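Crawfish at the desk, and other ways I spend my lunch break
12th May
By Selamawit Kassa

Every May I get the same craving, and every May I forget how much mess comes with it. I mean crawfish, or crayfish if you grew up where I did, piled up red and curly and eaten with your fingers until you can't pick up your phone. I'm not talking about the big backyard boil with newspaper down the length of a picnic table (I love those too, invite me!). I'm talking about the small version, a bowlful of cooked ones from the counter at Guerra, eaten wherever there happens to be a flat surface.

For a lot of us that flat surface is a desk. I know, I know. My mother would have something to say about it. But I work in a long room in Sirstead with no kitchen table to speak of, and a desk with a good big mat on it does the job better than you'd think. The mat is the part I feel strongly about. A large dark gray one that covers most of the top doesn't show every little splash, and you can push things around on it without worrying about the wood. Mine came from Dusora and I've had it long enough that I've stopped being precious about it. 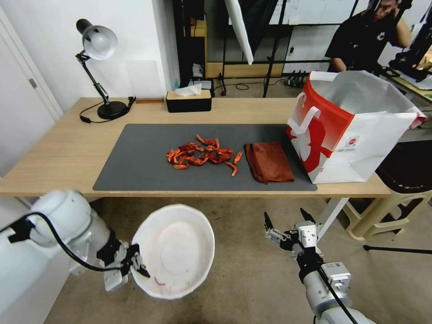
Anyway, the bowl. I used to eat straight out of it and I've gone off that completely. The ones at the bottom sit in whatever juice has come off the rest, and you spend the whole meal digging. Tip them out and you can see what you've got, pull the big ones to one side for yourself (I do this and I'm not sorry) and keep the bowl free for shells. Let them drain in a colander first, though. I skipped that once with 300 grams of the spicy kind and chased orange juice across a desk with my sleeve.

For peeling, twist the head away from the tail, pinch the tail near the end, and pull. If the first ring of shell won't come, peel it off like the top of a shrimp and try again. Your first few will be shredded. Keep going, they taste the same shredded.

Then there's the cloth. I keep a rust-colored one folded within reach before I start, and I'd say that color is the smartest thing I've bought for a dollar or two. It's close enough to crawfish orange that the stains just sort of join in. White napkins look awful after one wipe, and paper ones stick to your fingers. Tissues are fine for your nose when the pepper gets to you - they are hopeless on shell juice.

A paper bag at the end of the desk is my other habit. A big one with handles stands up by itself and takes the extra napkins, the lemon, the drink, whatever you carried in. I wouldn't drop wet shells straight into it, though, unless you enjoy picking up a bag and leaving the bottom behind. Line it, or tie the shells up in something first. Same goes for the trash can under the desk, and please, please take it out that afternoon. The lady from Skollton down the hall still brings up the time I left mine overnight.

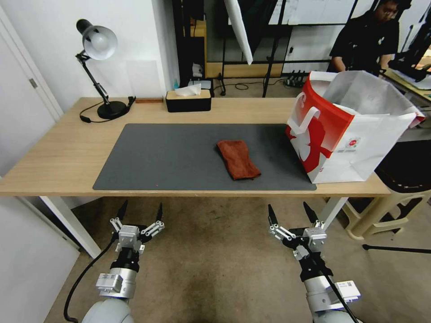
How do you get the smell off a desk mat?
Start with cold water and a drop of dish soap on a soft cloth, then wipe it again with plain water and let it dry flat. If there's still a whiff, rub half a lemon over the spot, leave it 2 or 3 minutes and rinse. Check along the edges too, where small bits like to hide.

I had a note asking about frozen ones, and they're fine, especially the peeled tails for pasta. For eating out of the shell I'd hold out for fresh-cooked while they're around. Guerra puts theirs out before noon and they go fast, so if you're coming from the far side of town, call first. And save me a few of the big ones.

Recent items
Three lemons and what I did with them
The great mug clear-out
Readers write in: your best desk lunches
Is a lamp on the table a good idea? I say yes
Cold noodles for warm days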